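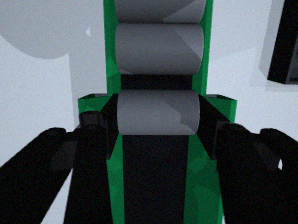
Osamu Iwasaki wrote under the April checklist that the aisle past the finishing benches should be measured with the stools pulled out, the way people leave them, and that ticking it off at seven in the morning with everything tucked in tells us very little. He also asked for the chemical cupboard to have its own section.

Both changes are in. Comments from the walk-through are under each item. Initials go on the paper copy in the front office.

# Alaoui Bindery – general safety inspection

Site: Gruna Street, ground floor and mezzanine
Date of walk-through: Tuesday, June 10, 2025
Marks used: OK, FIX (in-house), CALL (tradesperson needed), N/A

## 1. Entry and exits

- [x] Front door opens fully from inside without a key – OK
- [x] Rear roller door runs freely, chain tied back – OK
- [ ] Side door clear to both sides – FIX
- [x] Exit signs lit – OK
- [x] Evacuation plan on display and current – OK

Comment: Offcut bin had drifted in front of the side door again. Moved it on the spot, but the item stays open until there's tape on the floor. The evacuation plan was reprinted after the mezzanine stairs were changed. The old one is still pinned up in the tea room and should come down.

## 2. Aisles and floor

- [x] Main aisle, stools out – OK
- [ ] Finishing aisle, stools out – FIX
- [x] Floor free of glue, wax and paper dust – OK
- [x] Mats lying flat – OK
- [ ] Floor paint intact at step down to the wash-up – FIX

Comment: Main aisle measured 1,094 mm at its narrowest point. Finishing aisle came down to 509 mm between the last stool and the board rack, so Osamu was right. The rack can go back against the wall if the two map drawers underneath are swapped to the other side. Needs two people and a quiet hour.

The yellow on the step has worn through in the middle. There is half a tin left in the paint shelf. Do it on a Friday arvo and leave the wash-up shut until Monday.

## 3. Shelving and board storage

- [x] Uprights bolted to wall – OK
- [x] Load labels readable – OK
- [ ] Heavy stock at or below waist height – FIX
- [x] No stock stored on top of the paper cabinets – OK
- [ ] Mezzanine gate closes by itself – CALL

Comment: The Fallix bays are labelled 85 kg per shelf and nothing looked overloaded. Two parcels of greyboard were on the fourth shelf of bay C. They came in while the lower shelves were being cleared and were never brought down. Somebody will end up lifting them off above their head, so please split the parcels first and then bring the sheets down in smaller lots.

The spring on the mezzanine gate is tired. It swings shut from fully open but stops short if you let go halfway. Keep the hook on until it's fixed.

## 4. Guillotine and board cutter

- [x] Both-hands control tested – OK
- [x] Clamp comes down before blade – OK
- [x] Blade change tool hung up, not on the bed – OK
- [x] Blade carrier present – OK
- [ ] Service sticker in date – CALL
- [x] Hand-operated board cutter: blade locked down when not in use – OK

Comment: The Zenura guillotine passed all its start-up checks. The sticker runs out in July. Booking has been requested and we're waiting on a date. If it lapses before the service, the machine gets the lockout tag and trimming goes out to a contractor for as long as that takes.

Used blades were in the cardboard sleeve again. They go in the wooden carrier, screwed down, including when they're only going as far as the front counter.

## 5. Presses

- [x] Nipping press handle returns to a safe rest position – OK
- [x] Standing press area clear – OK
- [ ] Foil press guard in place – FIX
- [x] Heated plate sign fitted – OK

Comment: The foil press guard was off and leaning on the wall. One of its wing nuts is missing. The size is written inside the lid of the spares tin. No foil work until it's back on, and that includes quick test hits on scrap.

## 6. Benches and tables

- [x] Bench legs steady – OK
- [x] Knives and awls capped or in the rack – OK
- [ ] Nothing projecting into the walkway – FIX
- [ ] Edges free of splinters and raised trim – FIX
- [x] Lamps clamped tight – OK 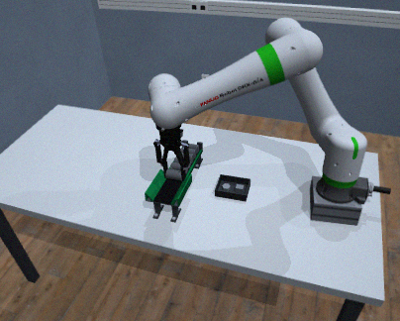 Bench edges had more marks against them than any other item on the floor this time. Most were small: a steel rule left half over the side, the crank on the sewing frame, a bulldog clip holding a glue cloth. They all sit at hip height and all catch on an apron pocket. When checking this item, walk along each side of the table as well as across the front, and look for low, short things that are easy to miss from where you normally stand. The short black connector at the right-hand end of the white table is a fair guide to what to look for, as it reaches only slightly past the edge and still counts. Turn the piece around if it can be turned, or shift it in from the side. If neither works, mark FIX and write down which bench.

Comment: Bench 4 has a lifted strip of edging on the window side. Taped over for now. Bench 2 got a clean bill after the sanding last month.

## 7. Power and leads

- [x] Test tags in date – OK
- [x] No double adaptors – OK
- [ ] No leads across walkways – FIX
- [x] Glue pots on timer – OK
- [x] Switchboard reachable, door closes – OK

Comment: A white extension lead was running from the tea room wall to the fan beside bench 3. The fan has moved to the outlet behind the bench and the lead is back on its hook. The fan needs a longer-term spot before summer. We checked 22 tagged items against the register and all of them matched, although the iron from the repair kit has a tag that's nearly unreadable and should be redone next round.

## 8. Chemical cupboard (new section)

- [x] Doors close and latch – OK
- [x] Data sheets in the folder – OK
- [ ] All containers labelled – FIX
- [x] Solvents on the lowest shelf, in the tray – OK
- [ ] Nothing in the cupboard except chemicals – FIX

Comment: Two unlabelled jam jars. One is probably wheat paste, judging by the smell. Both have been put aside for disposal. If you decant anything, even for the afternoon, write the name and the date on it.

There was also a box of birthday candles and a packet of paper plates in there. Those have gone back to the tea room.

## 9. First aid and fire

- [x] First aid kit sealed and stocked – OK
- [ ] Finger dressings refilled – FIX
- [x] Extinguishers charged and on brackets – OK
- [x] Fire blanket in tea room – OK
- [x] Eyewash bottle in date – OK

Comment: Finger dressings are down to the last strip, as usual. Order two boxes this time and keep the second in the office cabinet. The incident book had one entry since the last inspection, a paring knife nick, dressed on site with no time off.

## 10. Air and light

- [x] Extraction over the gluing table working – OK
- [x] Filters cleaned – OK
- [ ] All ceiling lights working – CALL

Comment: The tube over the board rack flickers for a few minutes after switch-on. It is above ladder height for us, so it goes on the electrician's list together with the outdoor light at the roller door.

## Comments after circulation

**Osamu Iwasaki:** Thanks for redoing the finishing aisle. I can stay back on Thursday to shift the rack if someone takes the other end. Can we also add the trolley brakes to section 2? The left rear one slips on the ramp.

**Office:** Trolley brakes added for the July sheet. Until then, don't leave the trolley loaded on the ramp. Chock is behind the roller door.

**Bench 4:** The tape on the edging has come up at one corner already. I've stuck it down again, but it wants glue and a clamp overnight.

**Office:** Noted, moved to the top of the FIX list. Please clear the window side before you knock off.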